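Spent most of September with Menine, the "unified manipulation stack" everyone in my feed keeps reposting. Thread, because I have opinions and the kettle's on.

Ground rules first. I don't work for them, I don't work for a competitor, and I paid for my own seat. I write robot control code for a living in Denley and I'm tired of demo videos with music on them.

The pitch: you plug in your cameras, you plug in your arm, you describe the task, and perception, planning and control come as one package. No glue code.

I have written a lot of glue code. I would love to stop. I don't believe anyone who says I can.

So, the glue code. The config file for a single arm with a wrist camera and a fixed camera came to 1567 lines by the time it ran. It's YAML. If your no-glue product needs a YAML file that long, the YAML is the glue.

And it isn't validated properly. I misspelled a key (gripper_offest, well done me) and it loaded fine, said nothing, and used a default. The default was for a different gripper. It took me an afternoon to find.

Zixuan Tian, who shares the bench with me, found the same thing with the camera transforms. Leave one out and you get identity. No warning. The arm goes off very confidently to a place where there's nothing to pick up.

I'd like every robotics vendor to tape this above the desk: a missing transform is an error.

Perception next. The segmentation is good. I'll say that plainly so people don't think I'm just being a grump. Bright object, plain bowl, decent light, it gets a clean mask nearly every time.

It also gets a clean mask when the view is half gripper, and that part annoyed me. Confidence stays high while the fingers cover the thing it's meant to be looking at. The score tells you how tidy the outline is. It doesn't tell you whether there's enough object left in view to plan on.

I asked support about this and was told the confidence is "calibrated". Calibrated on what? Got a link to the marketing page.

Motion blur is the other one. Wrist cameras smear when the wrist moves, every one of them, it's a camera on the end of a moving arm. Menine treats a smeared image exactly like a sharp one. There's no gate and no down-weighting, and I couldn't find a flag to turn either on.

My fix was a dumb sharpness check that drops bad images before they reach the planner. Took me less time to write than the support ticket.

Timing! My favourite subject and nobody else's.

The two camera streams get stamped when they arrive at the host, not when the shutter fires. On my setup the wrist image was 80 ms older than the joint state it got paired with. When the arm is parked you'll never notice. When it's moving, the object appears to slide along with the hand.

The docs say streams are "synchronised". They are lined up by index. Those are different things, and I would fail a student for mixing them up.

Grurkomau (open-source logger, ugly interface, lovely program) showed me this in one plot. If you take a single thing away from the thread, log the raw stamps next to the host stamps and look at the gap before you touch any gains.

Planner. It replans at 5 Hz. The sales page says "continuous replanning". I suppose five times a second is continuous if you blink slowly enough.

To be fair, for moving a piece of fruit between two dishes, 5 Hz is plenty. I'm not catching eggs. I object to the word, and to the fact that I had to measure it myself to find out.

What happens between replans is worse. The controller holds the last plan, and if the next one comes late it keeps holding. There's a watchdog, but it ships turned off. You switch it on with a setting three levels deep in the file I was complaining about earlier.

Ship the watchdog on. Let the people who want it off go looking for it.

Place planning, since someone will ask. It picks a release point over the middle of the target's opening. Reasonable. But for long curved objects it uses the centre of the bounding box, and the centre of a banana's bounding box can sit in thin air beside the banana. So the carry pose is lopsided, and the rim clearance it computes belongs to a box that doesn't exist.

I swapped in the mask centroid plus the long axis and the approach paths got a lot more sensible. It's a small patch. Menine's repo is read-only to customers so you'll have to take my word for it or write your own.

Also the collision model for hollow things. A bowl gets wrapped in a convex hull by default. Think about that for a second. A convex hull of a bowl is a bowl with a lid on. Then the planner refuses to put anything in it, and the error reads "goal unreachable".

You can turn on decomposition per object class. You then get a mesh with gaps in it and a planner that takes noticeably longer. Pick your poison.

Learned side. Menine bundles a policy called Jiang that's supposed to take over for the last bit of the grasp. It was fine-tuned here on our own demos, 1898 episodes, all teleoperated, most of them dull.

Do I think Jiang learned to grasp? I think it learned our bench. Same counter, same dishes, same light through the same curtain. I shifted the fixed camera by a hand's width and it started closing on nothing.

People will reply that this is a data problem and more variety fixes it. Maybe. I've been hearing that for years and the number of demos always needs to be a bit bigger than the number you have.

What I want from a learned policy is a way for it to say "I haven't seen this before". Jiang has no such output. It has an action head and plenty of self-belief.

The evaluation tool deserves a mention too. Success is scored off the fixed camera by a classifier they trained. It looks for overlap between object mask and container mask. Hold something up in front of a bowl, from that camera's angle, and you can get overlap with the object still in the fingers.

So check what your success metric is looking at. If you only read the dashboard you'd think we were geniuses. Zixuan now scores a sample by eye and we report that number, which is lower and which I trust.

Things I'd keep: the segmentation, the calibration wizard (surprisingly pleasant), and the replay viewer, which lets you scrub both cameras against the joint plot. I use that one every day even when the rest of the stack is off.

Things I've replaced: timestamping, blur handling, place pose, collision shapes, success scoring. At which point you may fairly ask what I'm paying for. So may my boss, and she did.

Before the replies fill up with "works for me": it may well. If you have a slow arm, fixed lighting and chunky objects you could run this for months and be happy. Please still check your stamps.

And no, I won't post a success percentage. I don't have one I'd defend yet, and a number without the conditions next to it is an advert.

Some stills from the setup, for those who keep asking what my inputs look like.

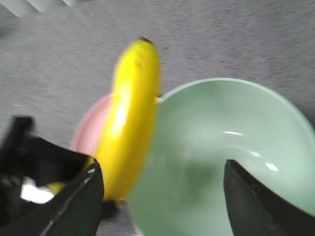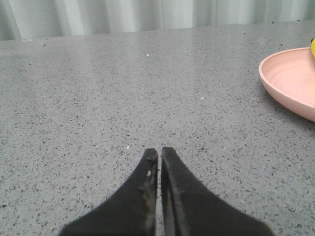
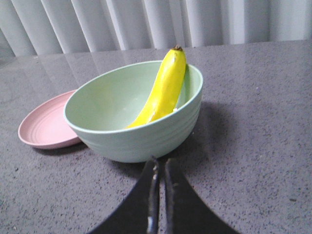
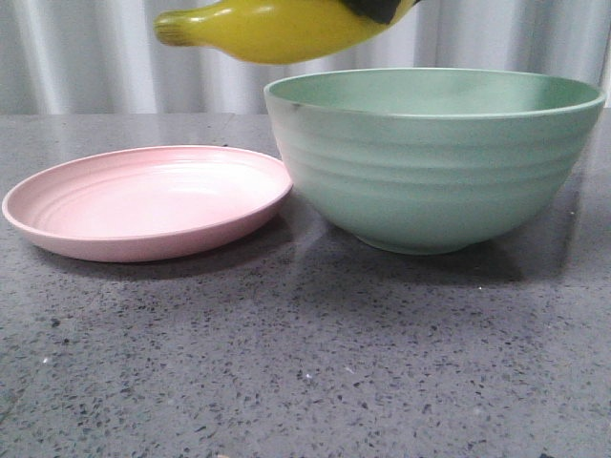 First three are the wrist camera, last is the fixed one. The first has the sort of blur I was whingeing about, and the last has the banana over the left of the green bowl's rim, still in the grip.

Will put the sharpness check up somewhere once I've taken the swearing out of the comments. The Grurkomau plot config too, if people want it.

If anyone from Menine is reading: validate the keys, stamp at the shutter, turn the watchdog on. I'll renew for that.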